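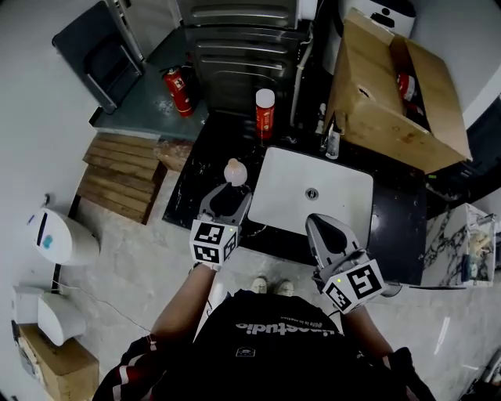 Rosalinda Dalisay objected at the first review that a refill scheme cannot be judged by how many bottles it saves if a large share of the product stays inside the bottle when people stop using it. The objection was accepted, and the scope of the project was changed. The original title referred to packaging waste only. The present report deals mainly with residue, meaning the liquid soap or lotion that remains in a small container after the user considers it empty.

**Residue in Small Refillable Toiletry Containers**
Final report, Household Materials module, Zildale
Submitted 12/11/2019

## 1. Background

The refill counter at Maglaya sells liquid soap, shampoo and hand lotion by weight. Customers bring their own containers. Most of what is brought in was not designed for refilling: it is travel packaging, sample packaging, or the original bottle of some other product. The shop weighs the container before and after filling and charges for the difference.

This method has a known weakness. If a returned container still holds old product, that product is treated as part of the container weight. The customer isn't charged for it twice, but no record is made of how much was left. Over many refills the same residue may sit in the bottle for months, and fresh product is laid on top of it. Staff at the shop had noticed that lotion in particular was brought back in this state.

The questions were therefore:

- How much residue is left in a small container at the point where a user would refill it?
- Does the shape of the neck and shoulder matter more than the thickness of the liquid?
- Can the residue be reduced by a simple change in storage or handling?

## 2. Materials

Two liquids were used. The first was the unscented hand soap sold by weight at Maglaya. The second was the Kunditz hand lotion, which is much thicker and clings to plastic. Both were taken from a single delivery in March and kept closed between trials.

Four container types were tested:

1. straight-sided bottle, wide neck
2. straight-sided bottle, narrow neck
3. rounded bottle, narrow neck
4. pump bottle with a fixed dip tube, capacity 300 ml

The pump bottle was included for comparison only. It is larger than the others and its residue can't be set directly against theirs in grams, so results for all types were worked out as a share of the fill weight.

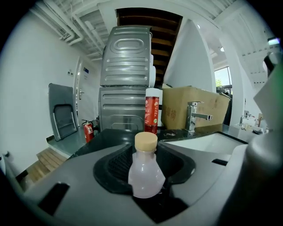
*Fig. 2. Small frosted plastic bottle with narrow neck and screw lid.*

Lids were removed and weighed separately. This was not done in the pilot, and the pilot readings were discarded for that reason. Liquid held in the thread of a screw lid is small in amount but varies a good deal between trials, and in the smallest bottles it was enough to hide the effect under study.

## 3. Method

Each container was washed, dried in air overnight and weighed. It was then filled to the shoulder, closed, and left standing for a day. Emptying followed a fixed routine intended to copy ordinary use. The container was turned over, squeezed until flow stopped, set upright, and squeezed once more after a short rest. The pump bottle was pumped until it drew air on consecutive strokes. The container was then weighed again with its lid off.

Five trials were run for each combination of container and liquid. The order was shuffled so that any drift in the balance would not fall on one type alone. The balance was checked with a reference weight at the start and end of each session. No correction was needed.

A second series repeated the test with the containers stored upside down before emptying. Only types 1 to 3 could be used here. The pump bottle leaked at the collar when inverted and was withdrawn.

Room temperature was noted but not controlled. Lotion flows more easily when warm, and the readings should be taken as valid for a normal heated room and no further. A proper study would hold the temperature steady, and would also include a cold bathroom shelf, where a good deal of lotion is kept in practice.

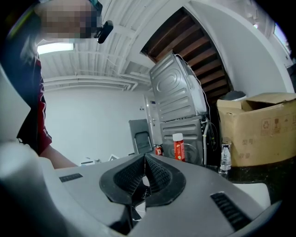 The same caution applies to the squeezing step. Force was not measured. All emptying was done by one member of the group, Kristine Talavera, so that differences in grip strength would not enter the comparison. This makes the results consistent among themselves but says little about the range to be expected among users. A person with weak hands would probably leave more behind in the stiffer bottles.

## 4. Results

For soap, the four container types gave similar readings. The wide neck left the least residue and the rounded bottle slightly more than the straight ones, but the spread within each type overlapped with the next. No firm ranking can be given.

For lotion the types separated clearly. The pump bottle left the largest share, nearly all of it below the end of the dip tube and on the lower wall. The rounded bottle came next. When it was cut open after the last trial, most of the lotion was found as a ring under the shoulder, where the wall turns inward towards the neck. Straight bottles with a narrow neck held less, and those with a wide neck held least.

Storage upside down reduced lotion residue in every type tested. The gain was largest in the rounded bottle, which then came close to the straight narrow bottle stored upright. With soap the change was too small to separate from normal variation.

## 5. Discussion

Thickness of the liquid had a stronger effect than shape. Shape became important only when the liquid was thick. This answers the second question, although with two liquids the point at which shape starts to matter can't be located. A thin lotion or a shampoo would have to be added.

The trial at the Walleo branch, where customers were to be asked to return bottles unrinsed, did not take place within the module. The figures therefore come from bench work alone.

## 6. Recommendations to the shop

- Offer wide-necked containers at the lotion tap.
- Ask customers to store lotion bottles on their lids where the lid is flat.
- Record the clean weight of a container on its label at first filling, so that residue can be read off at each later visit.
- Leave soap containers as they are.

The third item needs the least equipment and would also supply the data missing from section 5. Raw weighings are given in Appendix A, with the discarded pilot readings listed separately at the end.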